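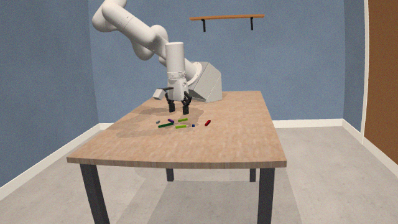
ロボットアームのシミュレーターに月額課金する時代が、うちの台所のテーブルにまで来てしまいました。Rullska(ルルスカ、と読むらしいです)を契約して、しばらく毎晩のように触っていたので、そろそろ思うところを書いておきます。長いです。お茶でも淹れてからどうぞ。

先に立場をはっきりさせておくと、私はかなり気に入っています。気に入っているんですが、「これさえあれば実機はいらない」という売り文句にはずっと引っかかっていて、今日はその引っかかりのほうを多めに書くつもりです。

私の本業は小さな教材会社の教具担当で、学校や高専に貸し出すロボット実習セットの中身を考える仕事をしています。実機のアームは会社に一台だけ。予約表は取り合いで、同僚が爪を曲げた週なんかは全員の予定が吹っ飛びます。そこへ代理店のBensaidから「シミュレーターの法人プランはどうですか」と話が来て、まず個人プランで試してみようと思ったのが始まりでした。

値段の話

個人プランは月400クローナ。年払いにすると少し安くなります。為替のせいで毎月引き落とし額が違うのが地味に気持ち悪いです(円建てにしてほしい!)。この料金で、部屋と机とアームがひとそろい、それに「Katex」という片付けタスクのパックが付いてきます。追加のタスクパックは別料金で、ここの案内がわかりにくい。試しに買い物かごに入れてみたら税が乗って表示が変わり、しばらく画面とにらめっこしました。

高いか安いかと聞かれたら、私は安いと思います。うちの会社で実機の爪を一組取り替えると、年払いの分なんてあっという間に消えるからです。ただし「安い」と言えるのは壊す実機を持っている人の話で、趣味で始める人には月々の固定費としてけっこう重いはず。月に数回しか起動しないなら、Idleyの無料版から入るのが素直だと思います。

Katexで何をするのか

机の上に散らばった色つきの小さなブロックを、白いアームでひとつずつつまんで動かす。それだけです。細長いのもあれば、サイコロみたいに小さいのもあって、向きもばらばら。最初に見たときは「えっ、積み木?」と拍子抜けしました。

ところがやってみると、これがまあ難しい。濃い緑の長いのと、そのすぐ近くの紫の短いのとで、爪を下ろす角度を変えないといけない。長いほうを真横から挟もうとして隣を押しのけてしまい、押しのけられたほうが今度はつまみにくい向きになる。自分で自分の仕事を増やしている感じが、散らかった部屋の掃除とまったく同じなんですよね。うちの娘が横で見ていて「赤からやればいいのに」と言うので、赤からやりました。離れたところに置いてあって、周りを気にせず爪を下ろせるんです。悔しいけれど正解でした。

私がいちばん手こずったのは濃い青の小さいやつです。爪先の幅とほとんど勝負になっていて、少しでもずれると弾いてしまう。隣の黄緑と間が詰まっている配置だと、もう息を止めて操作しています。息を止めても画面の中には何の影響もないのに。

操作はキーボード、ゲームパッド、それから自作スクリプトの三通りです。私はゲームパッド派でした。手首の回転が右スティックに割り当てられていて、慣れると気持ちがいい。スクリプトのほうは、関数名が素直で読みやすい反面、エラー文がひどいです。「姿勢が無効です」としか言ってくれない。どの関節がどう無効なのか、そこを教えてほしい。説明書は116ページもあるのに、エラー一覧が載っていません。索引で「無効」を引いたら「無効なライセンス」しか出てこなくて、そっと閉じました。

見た目のこと、少しだけ

画面はきれいです。青い壁、木の机、薄いグレーの床。机の木目もちゃんと流れていて、アームの影がふわっと天板に落ちます。この影が案外よくて、爪がどのくらいの高さにいるのかを測る手がかりに使えるんですよ。私は最初、影なんて飾りだと思って設定で切っていました。切ったままだと高さがさっぱりつかめず、机に爪をゴンゴン当てる羽目になります。つけたら急に当たらなくなりました。同じことをやっている人がいたら、今すぐ戻してください。

ただ、きれいすぎるとも思います。照明が全体にまわっていて、暗くて見えないとか、照り返しで白く飛ぶとか、そういう意地悪が標準の部屋にはほとんどありません。うちの作業場なんて西日がもろに入りますからね。夕方になると赤いブロックがオレンジに見えて、カメラの色判定がめちゃくちゃになる。あの絶望を練習させてほしい。照明の設定項目自体はあるんですが、スライダーが「強さ」と「色温度」しかなくて、窓の位置を動かせません。

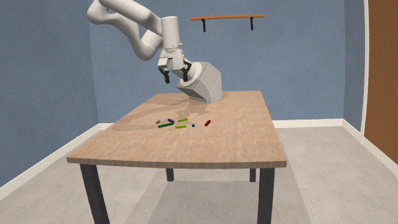

「実機いらず」は言いすぎだと思う

ここからが本題です(前置きが長くてすみません)。

Rullskaの紹介ページには「実機を持たずに、実機と同じ経験を」とあります。言いたいことはわかるんです。関節の動き方も、爪の開き方も、よく作ってある。うちの実機とは機種が違いますが、それでも肘の逃がし方とか、手首をまっすぐ下に向けるまでの段取りとかは、画面で覚えたことがそのまま現場で役に立ちました。これは本当に驚いたし、素直にありがたかったです。

でも、同じ経験かと言われると、違います。

いちばん違うのは、怖さです。実機の横に立っていると、非常停止ボタンの位置を体が勝手に覚えます。モーターがうなる。机が少し震える。自分のコードのマイナス記号ひとつで、あの重い塊が思いもよらないほうへ振れるかもしれない。そういう緊張のなかで確認を二回やる習慣がつくわけです。画面の中だと、リセットボタンひとつで全部もとどおり。ブロックは元の場所に戻り、アームは涼しい顔をしている。おかげで私は確認をだんだん省くようになりました。これは自分の悪い癖として正直に書いておきます。

この話を知り合いのソアド・マフルース(Souad Mahrous)さんにしたら、真っ向から反対されました。彼女は職業訓練校で教えていて、毎年初めてアームに触る大人をたくさん見ています。彼女に言わせると、怖さは最初の敵なんだそうです。「怖い人は動かさない。動かさない人は上手にならない。うちの生徒にはまず百回ぶつけてほしい、画面の中で」とのこと。なるほどなあと思いました。私は若いころに先輩の後ろで半年くらい見学させられた世代なので、「怖さも教育のうち」という刷り込みがあるのかもしれません。

それでも私は、シミュレーターを先、実機をあと、という順番なら賛成、実機なしで終わるなら反対です。売り文句が後者に聞こえるのがいやなんです。

つかんだ感触がない問題

もうひとつ。爪でものを挟んだときの手ごたえが、画面だとどうしても薄い。Katexには把持力の数字が出るんですが、数字を見ながらつまむのと、ブロックがきゅっと鳴るのを聞きながらつまむのとでは別の技能だと思います。

しかもブロックの滑りやすさが全部同じに設定されているようで、初期設定のままだとどの色でも同じ力でつまめてしまいます。うちの教具箱には、子どもの手の脂がついたのや、角が丸くなったのや、テープの跡がべたつくのが平気で混ざっています。そういう汚いデータがほしい。追加パックに「摩擦ばらつき」というのがあるのは知っています。知っていますけど、それは標準で入れておくべきものじゃないでしょうか。

開発元の問い合わせ窓口にこの件を送ったら、シルヴィア・ルスナーク(Silvia Rusnák)さんという方から、ていねいな返事が来ました。初学者が最初につまずかないように、標準では条件をそろえてあるのだそうです。理屈は通っています。通っているけれど、やっぱり私は別料金が気に入りません。返事の最後に「ご意見は9月の更新の検討リストに入れました」とあったので、期待しないで待ちます。と言いつつ、ちょっと期待しています。

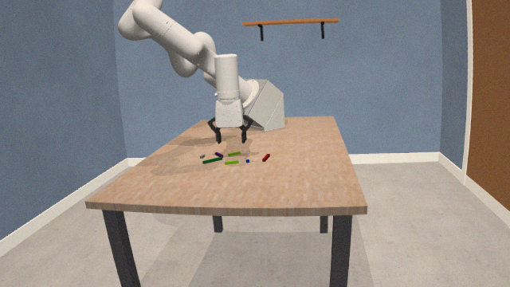
2000回まわしてわかったこと

スクリプトで自動運転を組んで、配置をランダムにしながら2000回まわしてみました。一晩で終わると思っていたら三晩かかって、ファンの音で家族に文句を言われました。すみませんでした。

そのうち失敗が369回。私の書いたコードの出来なので、製品の成績ではないです。そこは誤解のないように。面白かったのは失敗の中身で、つかみそこねより「つかむ前に隣を動かした」が圧倒的に多かったんです。開いた爪の外側が隣に触る、あれです。私は爪の内側の幅ばかり気にしていて、外に張り出すリンクの分をまるで考えていませんでした。上から見下ろして、つまむものだけをじっと見ていると、爪の外側って本当に目に入らないんですよね。

で、これはシミュレーターの圧勝だと認めざるをえません。実機で同じ回数やろうとしたら予約表が何か月埋まることか。しかも失敗した回だけ選んで巻き戻せて、視点を低くして真横から見直せる。失敗を何度でも見返せるというのは、教える側からするとものすごく大きいです。授業で「さっきの、もう一回見せて」ができる。実機だと「さっきの」は二度と戻ってきません。

Idleyとの比較もよく聞かれるので、短く

Idleyは無料版があって、起動が速くて、日本語の解説記事も多い。学生さんが週末にちょっと触るなら、私は迷わずこちらを勧めます。ただ、物と物がぶつかったときの動きが軽いというか、ブロックが紙みたいに跳ねることがあって、片付けの練習としては物足りません。Rullskaのブロックはちゃんと「置いてある」感じがします。押せばずれるし、ずれた先で止まる。この差に月400クローナを払えるかどうか、という話になります。

日本語対応はどちらも完璧ではないです。Rullskaはメニューの一部が機械っぽい訳で、「爪を開く」が「つめを咲く」になっていました。一度見てしまってからは、うちの職場ではみんな「咲いて、咲いて」と言いながら操作しています。直さないでほしいような、直してほしいような。

契約するかどうか

会社には、法人プランを二席だけ入れようと提案しました。実機の予約を取る前にRullskaで一度通す、という決まりとセットで。逆に、実機の台数を減らす理由に使われるなら反対すると、提案書にもしっかり書きました。上司は「面倒な書き方をするね」と言って判を押してくれました。

個人で迷っている方は、まず一か月だけ契約して、影をつけて、赤から片付けてみてください。青い小さいのは最後でいいです。私はまだ三回に一回は弾いています。

摩擦の追加パックは、結局買いました。感想はまた書きます。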